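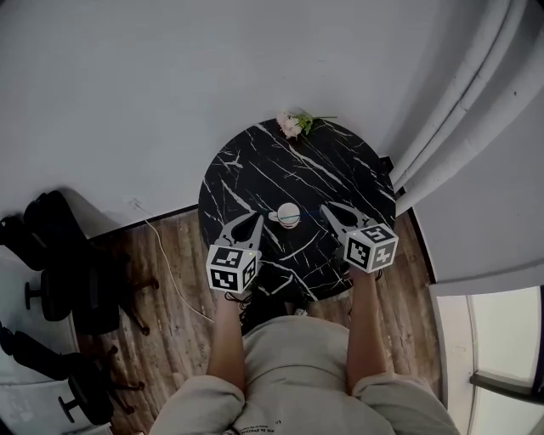 Kukarden Obituary Index

Death notices from the Kukarden weekly paper, typed up as plain text with one row per notice. Covers 900 notices. Last updated Sunday, November 25, 2018.

Files

notices.csv holds the index itself. places.csv lists town spellings and the form we settled on, so Heltow and Heltow Station both come out as Heltow.

Columns

id, surname, given_names, age, residence, survivors, service_place, page

Age is in whole years as printed. Where the notice gives only a birth year, age is blank. Survivors is copied word for word, including "and many nieces and nephews" and the like. Maiden names go in given_names, in parentheses.

Known problems

Six notices have a torn corner and no page number. Four people appear twice, once under the family's notice and once under the one placed by the Rieger funeral home. Both rows were kept. The October batch was typed by two people and the commas in survivors are not consistent.

Not included

Cards of thanks, anniversary verses, and notices for the Trundero parish, which has its own list.

Corrections

Send the id and the corrected line. Families may ask for a row to be taken out and do not need to say why.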